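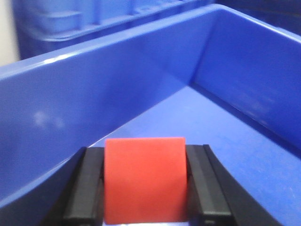
OPENING – say hi, don't rush

Hi everybody. I help run an after-school robotics club, and this spring we took on a sorting project with the arm. I've got 25 minutes, so if I start telling the bus story, somebody wave at me.

Quick bit on the name. The project is called Drollar because that's how it got spelled on the sign-up sheet, and by March it was on the T-shirts.

(pause, let them look)

THE TASK

Pick a part, carry it, set it down in the right crate. Sounds like nothing! The kids wrote their first plan on one index card. Then we started arguing about where the fingers should close, and how high to lift before you go sideways, and we filled a whole whiteboard. I'd put the yellow domed piece in front of any student who thinks picking things up is easy. You have to decide which sides to squeeze, and the round side is a bad choice.

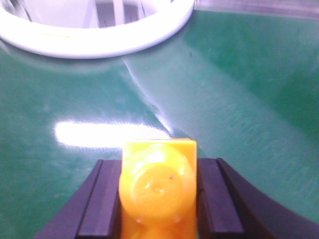
Wihongi asked me at the dry run why we don't just buy a gripper shaped for the part and skip all the fuss. Fair question, and it'll come up again today. My answer is that the fuss is the class. We change parts on the kids every couple of weeks, and they have to work out a new grasp with the same two fingers.

CRATES (go slow here, people like this part)

We spent way more time on crates than on cubes. A rim is a big deal when you're a gripper – come in too low and you're driving into a wall. So every team writes down a safe height before they run anything, and a teammate signs it. I stole that from my old shop teacher.
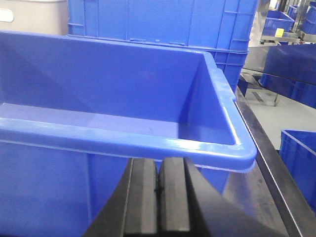 Speaker notes by the Drollar club coach
Updated 31 May 2025

Teams of 4 worked best for us. One on the controls, one on the stop button, one writing, one just watching and saying what they see. Swap every run! The watcher's job sounds boring and the kids fight over it now.

If there's time, mention floor rules: bags off the floor, chairs pushed back, and everybody stays on their own side of the line until the arm is parked. 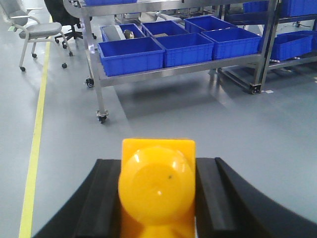 We also keep a log of every miss, with a guess at the reason. Sixty entries so far, and the guesses get a lot better as you read down the page.

Then wrap up, ask for questions, leave the contact slide on.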